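Subject: Re: [packing-list] Folding flat boxes so they stay square
From: Rukia
Date: Wednesday, July 1, 2020

Hello Agnes, hello all,

Agnes Hepburn wrote:

> We changed our box supplier in May and since then I am in a quarrel with
> cardboard. The new ones come flat and they are stiffer than the old. When
> I fold them, the bottom comes out crooked and the lid flaps don't meet in
> the middle. I have 560 of these to get through before the end of the
> summer and I have already thrown a few at the wall. Does anybody on the
> list have a method? I sell tea towels and small pottery, so a crooked box
> is not only ugly, it is a risk.
>
> Also, should I tape the inside of the bottom or only the outside?
>
> Agnes

I am sorry for the long answer, but I have folded boxes for a large part of my working life, first in the shop in Murnum and now here in Jesholm, and I have opinions.

First, the crease. A flat box has score lines where the machine has pressed the board, but pressed is one thing and folded is another. If you open the box directly into its shape, the board will bend near the line and perhaps a little beside it, and then every next fold has the same mistake in it. So I do all creases before I make the box. I lay it flat, I fold each panel completely over until it touches the next one, I press along the line with the side of my hand, and I open it again. After this the crease is soft and the board knows where it should go.

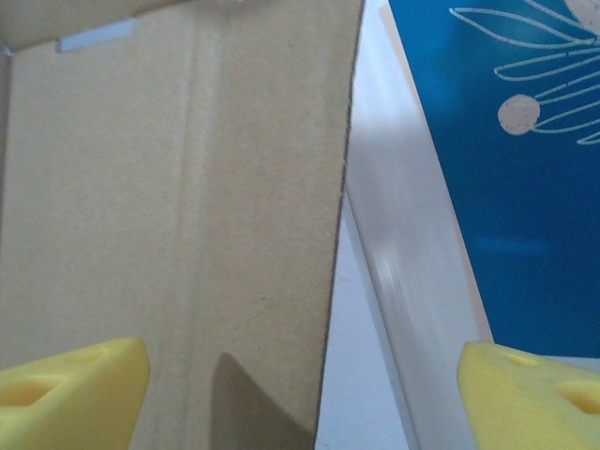
The long creases are the ones to be patient with. On a tall panel it is easy to press well at the top and at the bottom and forget the middle, and then the side gets a belly. I use a wooden ruler for the long ones. My colleague uses the back of a spoon, and her boxes are as good as mine, so please take what you have in the drawer.

Second, the flaps. Fold the short ones first and the long ones over them. I am sure you know this, but do it also when you only pre-crease, in the same order as in the finished box. With stiff board I bend the flaps outwards one time too, all the way back against the side. It feels wrong, and with cheap board the outer paper can split, so try it on one box before you do it with the whole pile.

If the flaps still don't meet in the middle, look at the box from above. Very often it is not a rectangle, it is leaning. Push two opposite corners gently towards each other, then the other two, and let go. Tape it only when it stands square without your hands. I had a delivery from Lamont last year where the glued joint was 19 millimetres out of place on one side, and no method will help against that. We sent back 1,525 of them, and kept the rest for things which don't break.
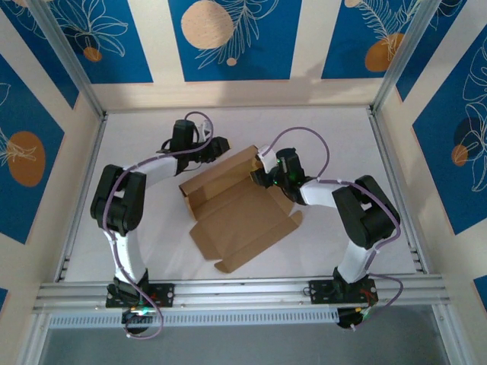 Third, the table. I worked for years on a table which was too small, with half of the box hanging over the side, and I believed that the boxes were bad. You want the whole flat piece to lie on the top, flaps too, and you want the top smooth so that you can turn the board without lifting it. Height is also important. If you must bend your back to press on a crease, you will press less and less as the morning goes on, and you will see it in the boxes.

About your tape question: I tape the outside only, one strip along the middle seam, which goes up the side by the width of my hand at both ends. For pottery I put a second strip across it. Tape on the inside holds very well, but customers who want to use the box again will tear the board when they take it off - I know, I have got letters.
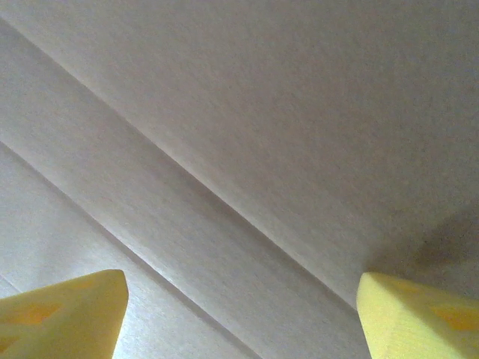

One more thing is the storage. Keep the flat boxes lying down, with something even on the top, and not leaning on the wall. Leaning boxes get a curve, and a curved panel doesn't want to fold on its line. They should not be in a damp room either. We had 2,000 in a cellar one winter and they became as soft as bread.

If you tell me the size of your box and whether the board has one or two layers of wave inside, I can perhaps say more. Does the new supplier print on the outside? Printed board is sometimes a bit slippery for the tape.

With kind regards from Jesholm,
Rukia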